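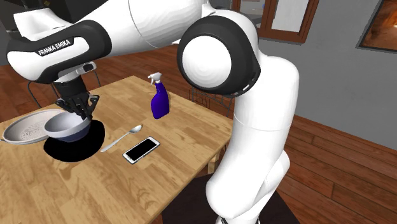
Can a Robot Do Your Chores Yet?

Imagine it's your turn to clear the table. You groan, you push back your chair, and then you remember: aren't there robots for this?

Well, sort of! Robots are learning, and some of the things they can do are amazing. But clearing a table is a much harder job than it looks.

Think about a bowl. Your eyes find the rim, your fingers slide over it, and you squeeze just enough. You don't even think about it! A robot arm with two fingers has to work out where the rim is, how far to open, and how hard to pinch. If the bowl is tipped a little to one side, the sums change. Now try a spoon. It's thin and it lies almost flat, so there's hardly anything to grab. And a spray bottle is tall, so a bump from the side can knock it over (and then you have two chores).

Then comes the really tricky part, which is knowing what goes where. The spoon goes in the sink. The phone does NOT go in the sink!

So how does a robot learn? Lots of robots start out in a simulation, a pretend world inside a computer, a bit like a video game. A pretend robot can drop a pretend bowl 264 times and there's nothing to sweep up. Engineer Tainá Amaral teaches a program called Lidia this way. In August, Lidia practiced picking up one bowl. Out of 20 tries, it got 16. Hooray! Then Tainá turned the bowl upside down, and Lidia only got eight.

That's the puzzle robot builders are working on right now. Real kitchens are messy, and they're different every single day.

Some machines already do chores very well. A dishwasher washes and a robot vacuum rolls around eating crumbs. Each one sticks to its own kind of job, though. One robot that can tidy up any room in any house is still a big challenge.

Try it yourself! Put on thick mittens, close one eye, and move a plastic bowl and a spoon across the table using only your thumb and one finger. How many tries did you need?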